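Ticket 137: Fabric lining on three-sided enclosure, marks on work surface
Opened 2021-03-09 by Rania Farah
Assigned to: Nour Boutros
Priority: low
Status: open, waiting on parts
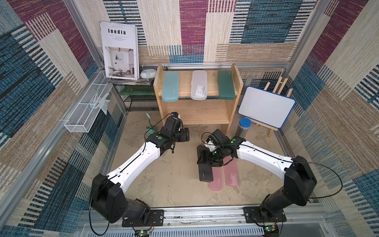
Reported issue
Faint stains and scuff marks on the beige surface. Requester also wants the patchwork textile on the back, left and right walls checked for slack before the next sorting job (pencil cases, power banks, small desk items).

Log
1. Surface wiped with Suletti neutral cleaner, diluted, soft cloth. Scuffs lighter, stains unchanged.
2. Second pass, left on for 2 minutes. No further change. Stopped there so the mottled finish doesn't go dull.
3. Textile checked by hand along the rail at the base of the back wall. Slack found at the left corner only. Right wall OK.
4. Left corner re-tensioned and clipped. Held overnight.
5. Pencil cases wiped, lids included. Contents not removed.

Comments
Hala Haddad: Same stains were in my December note. Did anyone try the Zostell pads?
Nour Boutros: No. None in stock. 80 on order through Netance.
Georges Ghanem: Don't use them on the textile, it pills.

Next action
Test one pad on a back corner of the surface. If the finish holds, do the rest and close. If not, quote for a replacement sheet to Teresa Mac Mathúna.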